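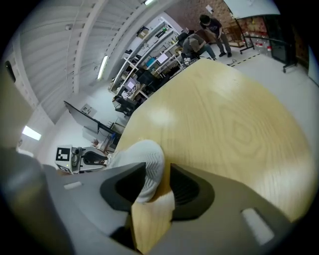

The Return Trip

My third pair of walking shoes this spring went back to Trellen in the box they came in, along with a form asking why. The choices were "too small," "too large" and "changed my mind." There was no box for "looked better on someone taller," so I checked the last one and felt judged by a piece of paper.

Sending things back used to take nerve. You stood at a counter on Zawadzka Street while a clerk turned your sandals over, looking for gravel. Now you print a label, or let the drugstore print it for you, and the shame is spread so thin you hardly notice it.

The shoes notice. A pair returned to Fideo, the mail-order outfit that sold me my winter boots, travels 1,067 miles to a warehouse, where it is sniffed, brushed, rebagged and put up for sale again. The company allows 77 days for a change of heart. I have had engagements of the mind that ended sooner.

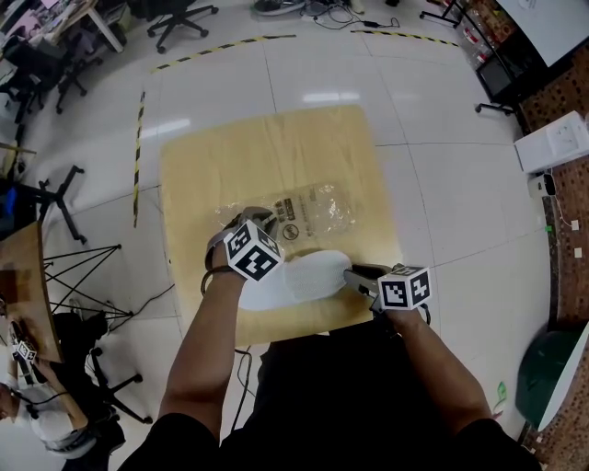
Do returned shoes get sold as new?

Many do, provided the soles are clean and the box has survived. Pairs with creased toes or scuffed heels usually go to an outlet or a bulk buyer.

The bulk buyer in my part of the world is Jovadard, which sells mixed pallets of 174 pairs to people with large garages and sunny natures. I went one morning in April and paid $19 for loafers a half size too small. The sign over the register said all sales were final – and for the first time in years I tried on both shoes before I paid. I bought them anyway. They're stretching on a pair of cedar trees in the hall closet, and I visit them most evenings.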